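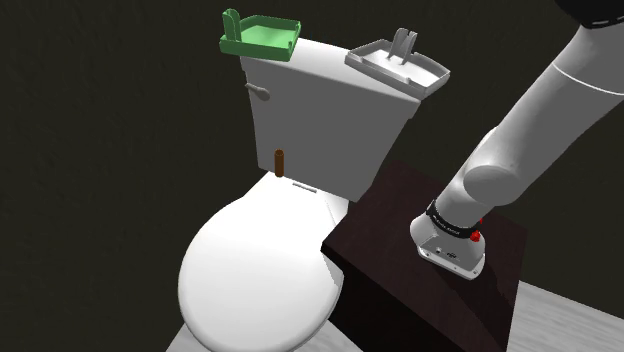
Fig. 1. Toilet with closed lid, small brown peg in front of the tank (render).

Coaching Youth and Club Soccer, Session 6: Defending Corners

43 shares | 2 comments

OK, so last time we got through throw-ins and I promised you corners, and corners is what you're getting! Bring your Session 5 sheet too, I'll be going back to the bit on second balls.

I went through the old Clonthorpe league tapes over the winter and logged 927 corners. I know, I need a hobby. What jumped out at me is how many of the goals came from the second touch. The first header gets won fine, the ball drops near the penalty spot, and three defenders stand there admiring it while a kid in the other shirt walks onto it.

Zonal or player-to-player?

You'll hear people get very heated about this. I've coached both and I lean zonal with two blockers, mostly because my teams have been short. With zonal, each player owns a patch of grass and attacks any ball that comes into it. With player-to-player, you stick with your runner wherever he goes (and you will get screened, so practice getting around screens).

What I use with under-16s:

- One on the near post, one at the near corner of the six-yard box
- Three across the six-yard line
- Two blockers level with the penalty spot
- Two at the edge of the box for the drop
- One up top, your fastest kid

Plus the keeper, which makes 11. If somebody gets sent off, lose the one up top first. We had this happen at Amstead and I spent so long waving my arms that the corner was taken before I'd picked who to move.

The keeper's call

Two words only. "Keeper" means I'm coming, get out of my way. "Away" means I'm staying, clear it. Rodrigo Paredes kept goal for me for four seasons and he yelled so early that the whole back line had time to adjust, which I'd take over an extra few inches of height any day.

Drill for this week

Set up a full box, six attackers, your normal defenders. Serve 20 balls, ten from each side, mix up short and long. Play doesn't stop until the ball is outside the box or in the net. Then swap the blockers and go again. Keep the rests short, and write down who wins the second ball.

For next time: watch the second half of the Bustamante game and sketch their setup on three corners. Half a page is plenty. Messy arrows are fine, mine are terrible.

Comments

Unai Soler: Tried the drill with my girls' team and the drop players were asleep for the first ten serves. Much better after the swap. Do you ever leave two up top?

dridico_fan: Still say put a body on the far post. Great notes though!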